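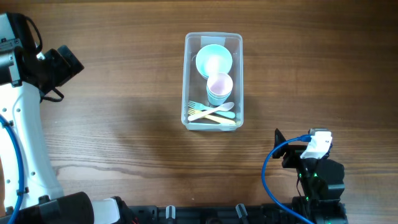

Quem somos

Danko Beisebol e Softbol. Escola e clube, campo próprio em Sterholm, dois diamantes e uma gaiola de rebatida coberta. Começou com uma turma de adultos que só queria jogar no fim da tarde, depois vieram os filhos, depois os vizinhos dos filhos.

Hoje: infantil, juvenil, adulto misto. Softbol feminino com time na liga regional. Perdemos mais do que ganhamos no ano passado, este ano vai melhor (o bullpen ajudou muito).

Equipe

Modupe Chukwu – coordenação geral, treina os arremessadores
Uwe Böttcher – rebatida e defesa interna
Marloes Willems – softbol feminino
Yetunde Onuoha – infantil, e também as inscriçoes

Treinos

Turmas de no máximo 24 atletas. Luva e capacete a gente empresta no começo, chuteira não. Aula experimental grátis, é só avisar antes pelo formulário. Choveu forte, não tem treino, o aviso sai no grupo até a hora do almoço.

O campo

Arquibancada pequena, estacionamento de terra. A gaiola nova foi paga com o apoio da Bridero, mais 3000 bolas de treino que já estão em uso. Vestiário feminino ainda em obra, previsão pra agosto.

Contato

Secretaria no portão lateral, falar com a Yetunde. Patrocínio e amistosos direto com a Modupe, por email de preferencia.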